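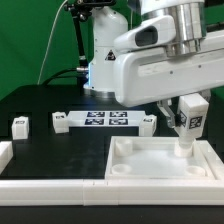

Bras blanc sur table noire, devant le fond vert.

Accueil | Projets | Promotions | Bibliothèque | Contact

Temps de lecture : 4 minutes

Rapport de projet : une journée du patrimoine vivant à Wemurby

Par Joana Patrício et Maricica Rusu

Quand nous avons choisi ce sujet, au mois de février, nous pensions naïvement qu'il suffirait de dresser la liste des vieux bâtiments de Wemurby et d'y accrocher quelques animations. Notre enseignante nous a laissées nous enthousiasmer pendant toute une séance, puis elle nous a demandé, avec beaucoup de gentillesse, ce qu'un visiteur ferait à trois heures de l'après-midi s'il se mettait à pleuvoir. Nous n'avions pas de réponse, et c'est un peu de là que tout le reste est parti.

Wemurby est un ancien bourg de tisserands, au bord de l'Obi, qui compte aujourd'hui 4 000 habitants. On y vient surtout pour le moulin, on prend une photo du pont et on repart vers Postberg, où se trouvent les hôtels et les restaurants. Notre projet consistait à imaginer une journée entière sur place, avec des gestes anciens à regarder et à essayer : le cardage, la teinture, le pain cuit au four banal, la petite forge derrière l'église (que nous aimons toutes les deux énormément, autant l'avouer tout de suite !).

Ce que disent les visiteurs

Nous avons distribué un questionnaire à l'entrée du moulin et récupéré 73 réponses, ce qui nous a rendues très fières, même si plusieurs feuilles étaient remplies au dos et presque illisibles. Beaucoup de gens regrettent les panneaux trop longs. D'autres voudraient toucher la laine, entendre le métier à tisser, poser des questions à quelqu'un du pays. Une dame venue de Clalbridge nous a longuement raconté la filature où travaillait sa grand-mère — nous avons recopié son récit en annexe, avec son accord, et nous vous conseillons vraiment de le lire.
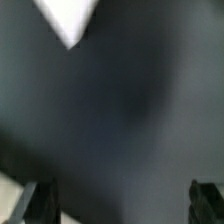 Le programme de la journée

La matinée commence au moulin, avec une visite guidée par groupes de 15 personnes. Au-delà, on n'entend plus rien à cause de la roue, nous en avons fait l'expérience. On remonte ensuite la rue des Foulons jusqu'à la halle, où se tiennent les ateliers de cardage et de teinture. Le déjeuner se prend sur les grandes tables, avec la soupe d'orge et le pain du four.

L'après-midi est plus libre. La forge reste ouverte sans interruption, et nous avons prévu deux promenades contées, l'une le long de l'Obi, l'autre dans les caves de la maison du drapier. Cette seconde promenade est notre fameuse réponse à la pluie ! Nous aurions aimé y ajouter une scène en costume, mais les robes prêtées par le musée de Postberg sont trop fragiles pour être portées,
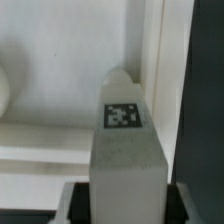

et nous avons donc préféré les présenter sur des mannequins, dans la première cave, avec un échantillon de tissu neuf que les enfants peuvent manipuler autant qu'ils le souhaitent.

Difficultés et pistes

Le stationnement nous a donné bien du souci. La place de l'église est minuscule, et la prairie du bas devient un marécage dès l'automne. Nous proposons une navette depuis la gare de Postberg, sans avoir pu en chiffrer précisément le coût. Il faudrait aussi revoir l'accès aux caves, dont l'escalier est raide et mal éclairé ; pour les personnes qui ne peuvent pas descendre, le conteur reprendrait son récit dans la cour à 17 heures.

Joana continuera de travailler sur le livret des enfants, et Maricica espère retourner à Clalbridge pour enregistrer d'autres souvenirs de la filature.

Contact | Mentions légales | © Les auteures, tous droits réservés | Haut de page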